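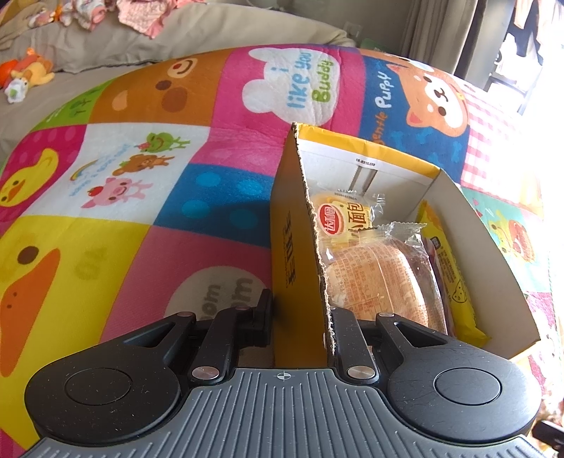
机器人学 > 操作 > 示范数据采集 > 手持夹爪示范

手持夹爪示范

手持夹爪示范是机器人模仿学习中的一类数据采集方法。操作者手握一只与机器人末端执行器结构相同或相近的夹爪,直接在日常环境中完成任务,夹爪上的相机同步记录画面。采集到的视频经过位姿恢复和开合度提取,转换为动作序列,再用于训练操作策略。整个采集过程不需要机械臂到场。

这种方法介于遥操作与人手视频学习之间。遥操作得到的数据与机器人自身的运动完全一致,但设备笨重,地点往往限于实验室;人手视频来源丰富,却存在手与夹爪形态不同的问题。手持夹爪保留了末端的几何形状和接触方式,同时可以带到住宅、商店、仓库等地点使用。

名称

中文文献中又称“手持式示教夹爪”“便携夹爪采集”,部分作者简称为“手持采集”。“示教”一词沿用自工业机器人领域,原指由人引导机械臂记录路径点。手持夹爪示范与传统拖动示教的区别在于,前者记录的是连续的视觉观测和末端轨迹,不记录关节角。

装置

典型装置由握把、夹爪本体和相机组成。夹爪多为平行开合或连杆式结构,由扳机或手指拉环驱动。相机固定在夹爪后上方,朝向指尖,使夹爪的一部分始终出现在画面内。这一安排有两个作用:一是为图像提供固定的参照,便于检查相机是否松动;二是使部署时的机器人腕部相机能够复现相同的视角。

夹爪本体上可印制标记,用于标定或测量开合度。常见形式有十字标记、方形编码标记和条纹。若采用编码器直接读取扳机行程,则可以不依赖视觉标记,但需要另外处理编码器与图像之间的时间同步。

指尖材料影响可完成的任务范围。软质指尖适合抓取形状不规则的物体,对纸板、布料等薄片的夹持则容易产生滑移。硬质指尖夹持薄片较稳定,但对压力不敏感的操作者容易留下压痕。

数据处理

原始记录到训练样本之间通常经过下列步骤。

时间对齐:将图像、惯性测量和开合度统一到同一时间轴。图像从曝光到写入存在延迟,须事先测定并扣除。

位姿恢复:以视觉惯性里程计或同步定位与建图方法求出相机在每一时刻的六自由度位姿。纹理丰富的背景有利于特征跟踪,纯色桌面和大面积反光表面则容易造成跟踪中断。

动作表示:多数实现采用相对位姿,即以当前末端坐标系为基准表示未来若干步的运动。采用相对位姿后,策略不必知道机器人底座在房间中的位置。

筛选:去除跟踪失败、速度超过机器人上限以及超出工作空间的片段。筛选一般由程序自动进行,再由人工抽查。

容器类任务

开启或整理容器是这类方法常用的测试对象,其中以敞口纸箱最为普遍。纸箱价格低,各地均可取得,而且包含多种难点:箱壁为薄片,夹持时须使指尖分处板材两侧;翻盖绕折痕转动,轨迹近似圆弧;箱体本身较轻,受力后可能整体滑动;撕开过的边缘露出瓦楞芯,厚度和刚度沿边缘变化。

箱内物品带来另一类问题。袋装食品的包装膜透明且起皱,反光位置随视角移动,基于深度图的方法常在此处缺失数据。小面包、独立包装的点心等物品可压缩,夹持宽度与物体的实际宽度并不相等,因而开合度不能直接当作尺寸测量使用。

容器任务一般分为“夹壁”和“取物”两类。前者以指尖夹住箱壁或翻盖,用于移动箱体或调整翻盖;后者将夹爪伸入箱口,须避开侧壁。两类任务在外观上相近,标注时若只写“操作纸箱”,语言条件策略便难以区分,因此较新的标注规范要求写明被夹持的部位。

Jesetti 实验

Jesetti 是一项关于采集环境对容器操作影响的研究项目,工作地点在 Skostthorpe。项目比较了 2 组训练数据:一组全部在单一台面上采集,另一组在住宅内的地垫、地板、沙发旁等位置采集。两组的任务定义和总时长相同,策略结构也相同,各以 3 个随机种子训练。

项目报告的主要结果是,在与采集台面相同的条件下,两组策略表现接近;改在未见过的图案地垫上测试时,单一台面组明显下降,常见的失败形式是夹爪停在箱壁上方,或朝地垫上色彩鲜明的图案移动。住宅组没有出现后一种失败,但在箱体滑动后的重新对准上仍有不足。

报告将差异归因于背景变化对视觉编码器的影响。为检验这一解释,项目对单一台面组的图像作了背景替换增强,结果缩小了差距,但没有消除。报告认为剩余部分与接触条件有关:软垫上的纸箱受压时略微下陷,箱底摩擦也与硬质台面不同,图像增强无法提供这部分变化。

Filter 流程

Filter 是 Jesetti 项目使用的片段筛选流程。它在一般的跟踪质量检查之外增加了 2 项判据。其一为可达性,将恢复出的轨迹代入目标机械臂的运动学模型,剔除无解或接近奇异位形的片段。其二为夹持一致性,比较开合度曲线与图像中指尖的间距,两者不符时标记为待查。

夹持一致性判据主要针对薄片。指尖夹住单层纸板时,开合度接近完全闭合,仅凭数值很难与空夹区分。Filter 在这种情况下以指尖区域的图像分类结果为准。项目文档指出,该分类器在深色指尖遮挡箱沿时误判较多。

Camenzind 基准

Camenzind 是一套用于敞口容器操作的评测规程,规定了箱体摆放范围、翻盖初始角度和成功判定方式。每次试验由 2 名评分者独立判定,不一致的试验重新观看录像后裁定。规程于 3 月修订,修订后要求同时公布测试地面的材质和图案,以便不同研究之间比较。

该规程不规定箱内物品的具体品种,只要求包含硬质和可压缩物品,并在报告中列出包装类型。有研究者认为这一规定过于宽松,各地使用的食品包装差别较大,会影响取物任务的可比性。

局限

手持夹爪示范记录的是人的动作节奏。人在夹持前常有快速接近和短暂微调,机械臂在同样的速度下可能产生振动,因此部署时往往需要降速。降速后,依赖惯性完成的动作(如甩开翻盖)不再成立。

力信息缺失是另一项限制。多数手持装置不含力传感器,操作者感受到的阻力没有进入数据。撕开粘合的箱盖、从紧密排列的物品中抽取一件等任务,仅靠视觉和位姿难以学习。在指尖加装触觉传感器可以部分弥补,但会增加装置重量和标定工作。

此外,腕部视角的视野有限。夹爪靠近箱口时,箱体和指尖占据大部分画面,周围环境的信息减少。一些系统采用广角镜头,或向策略输入较长的历史图像;前者会引入边缘畸变,后者会增加推理延迟。

在住宅内采集还涉及隐私。画面中可能出现衣物、窗外景物和印有个人信息的包装,公开数据集前通常需要逐段检查。Jesetti 项目的做法是由住户在上传前自行审阅,并可删除任意片段。

参见

模仿学习
遥操作
视觉惯性里程计
末端执行器
可变形物体操作

本条目最后修订:11月29日,星期二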